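Grundlagen der Textilkunde
Skript zur Einheit 4: Seile, Schnüre, Geflechte

Inhalt dieser Einheit: Begriffe, Drehung, Geflechtarten, Werkstoffe, Verhalten unter Last, Enden und Abschlüsse, Aufgaben zur Nachbereitung. Vorausgesetzt wird Einheit 3 (Garn und Zwirn). Wer dort gefehlt hat, liest bitte die Abschnitte über Feinheit und Drehungsrichtung nach, sonst ist 4.2 kaum zu verstehen.

4.1 Begriffe

Im Alltag werden Seil, Strick, Kordel, Schnur und Leine fast beliebig verwendet. In der Fachsprache ist Seil der Oberbegriff für stärkere Erzeugnisse, Schnur der für dünnere. Eine feste Grenze gibt es nicht, sie wird je nach Branche anders gezogen. In der Schifffahrt spricht man von Tauwerk und meint damit alles, was aus Fasern besteht und an Bord Zug aufnimmt. Drahtseile werden in dieser Veranstaltung nicht behandelt.

Aufbau von innen nach außen: Fasern werden zu Garnen versponnen, Garne zu Litzen zusammengefasst, Litzen zum Seil geschlagen oder geflochten. Bei Endlosfasern entfällt das Spinnen, die Filamente werden gebündelt und leicht gedreht.

4.2 Geschlagene Seile

Beim Schlagen werden mehrere Litzen, meist drei oder vier, umeinander gedreht. Entscheidend ist, dass die Drehungsrichtung von Stufe zu Stufe wechselt. Sind die Garne in Z-Richtung gedreht, werden die Litzen in S-Richtung gebildet und das Seil wieder in Z-Richtung geschlagen. Die Rückstellkräfte der einzelnen Stufen halten sich gegenseitig fest. Fehlt der Wechsel, dreht sich das Seil auf, sobald man es loslässt.

Die Schlaglänge ist der Abstand, nach dem eine Litze einmal ganz um das Seil gelaufen ist. Kurze Schlaglänge: fest, formstabil, steifer, geringere Bruchkraft. Lange Schlaglänge: weicher, höhere Bruchkraft, aber anfälliger für Aufscheuern und für das Herausziehen einzelner Garne.

Unter Last versucht ein geschlagenes Seil sich aufzudrehen. Hängt die Last frei, rotiert sie. Das ist der wichtigste Grund, warum für viele Zwecke geflochten wird.

4.3 Geflochtene Seile und Schnüre

Beim Flechten kreuzen sich die Stränge abwechselnd über- und untereinander. Man unterscheidet:

Flachgeflecht. Die Stränge laufen von Kante zu Kante und kehren dort um. Der dreisträngige Zopf ist die einfachste Form. Er lässt sich ohne jedes Gerät herstellen und ist in sehr vielen Kulturen unabhängig voneinander entstanden.

Rundgeflecht. Die eine Hälfte der Stränge läuft links herum, die andere rechts herum, es entsteht ein Schlauch. Dieser kann hohl bleiben oder einen Kern umschließen.

Kern-Mantel-Geflecht. Der Kern trägt den größten Teil der Last, der Mantel schützt ihn und bestimmt den Griff. Das Verhältnis der beiden ist je nach Einsatz sehr verschieden.

Quadratgeflecht. Acht Stränge, paarweise geführt, vier links- und vier rechtsgedreht. Kaum Neigung zum Verdrehen, gut zu spleißen, im Hafen als Festmacher verbreitet.

Mit verschiedenfarbigen Strängen lässt sich der Verlauf im Geflecht gut verfolgen. Für die Übung deshalb bitte nie drei gleiche Farben nehmen.
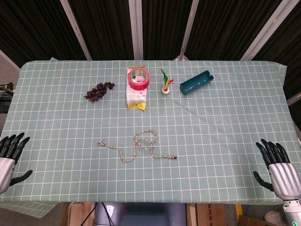 Zuletzt geändert: Januar, 14:00 Uhr

Geflochtene Schnüre in Beige, Hellbraun und Rotbraun, wie man sie oft im Bastelbedarf findet, reichen für die Übung völlig aus. An ausgefransten Enden lässt sich zudem besprechen, was in 4.6 folgt.

4.4 Werkstoffe

Hanf. Lange Zeit der Standard in Europa. Hohe Festigkeit, geringe Dehnung, quillt bei Nässe und fault ohne Behandlung. Früher geteert, was die Haltbarkeit verbessert und die Bruchkraft etwas senkt.

Manila. Aus den Blattscheiden der Faserbanane. Leichter als Hanf und beständiger gegen Seewasser.

Sisal. Rau, preiswert, für untergeordnete Zwecke. Verbreitet als Bindegarn in der Landwirtschaft.

Baumwolle. Weich und angenehm in der Hand, nimmt viel Wasser auf. Heute vor allem für Dekoration und Handarbeit.

Polyamid. Hohe Dehnung und dadurch gute Aufnahme von Stößen. Verliert nass einen Teil der Festigkeit. Typisch für Ankerleinen und Kletterseile.

Polyester. Weniger Dehnung als Polyamid, gute Lichtbeständigkeit, nass und trocken nahezu gleich fest.

Polypropylen. Schwimmt, ist billig und altert ohne Stabilisator rasch im Sonnenlicht.

Hochmodulfasern (Aramid, hochfestes Polyethylen) werden in Einheit 6 besprochen.

4.5 Verhalten unter Last

Die Bruchkraft ist die Kraft, bei der ein neues, ungeknotetes Seil im Prüfversuch reißt. Mit dieser Kraft wird nie gearbeitet. Die zulässige Arbeitslast ergibt sich aus der Bruchkraft, geteilt durch den Sicherheitsfaktor.

Rechenbeispiel: Die Schnur Flerari aus unserer Mustersammlung hat laut Etikett eine Bruchkraft von 3.000 Newton. Bei einem Sicherheitsfaktor von zehn bleiben 300 Newton Arbeitslast. Das entspricht einer ruhend hängenden Masse von knapp 31 Kilogramm. Bei ruckartiger Belastung ist die Rechnung so nicht mehr gültig.

Knoten schwächen jedes Seil. Im Knoten werden die äußeren Fasern stark gedehnt und die inneren gestaucht, die Last verteilt sich ungleich. Wie groß der Verlust ausfällt, hängt vom Knoten und vom Werkstoff ab. Ein sauberer Spleiß schwächt deutlich weniger — er braucht aber Zeit und Übung.

Weitere Einflüsse: enge Biegeradien, scharfe Kanten, Sand im Geflecht, Sonnenlicht, Chemikalien, Wärme durch Reibung.

4.6 Enden und Abschlüsse

Ein offenes Ende löst sich mit der Zeit auf, beim geschlagenen Seil schneller als beim geflochtenen. Üblich sind der Takling (Umwicklung mit dünnem Garn), bei Kunstfasern das Verschmelzen und für kurze Zeit ein Streifen Klebeband. Naturfasern lassen sich nicht verschmelzen, sie verkohlen. Vor dem Ablängen wird auf beiden Seiten der Schnittstelle abgebunden.

4.7 Zur Nachbereitung

a) Ein Stück Seil der Sorte Brestero aufdrehen und die Drehungsrichtung jeder Stufe notieren.
b) Einen dreisträngigen Zopf mit zwei verschiedenen Spannungen flechten und die Länge vergleichen.
c) Arbeitslast für die Proben Flindine und Pearce berechnen, Angaben auf dem Etikett im Musterkasten.
d) Einen einfachen Takling anfertigen und zur nächsten Sitzung mitbringen.

Abgabe von a) bis c) auf höchstens 2 Seiten. Skizzen mit Bleistift genügen. Die Musterkästen bleiben im Raum.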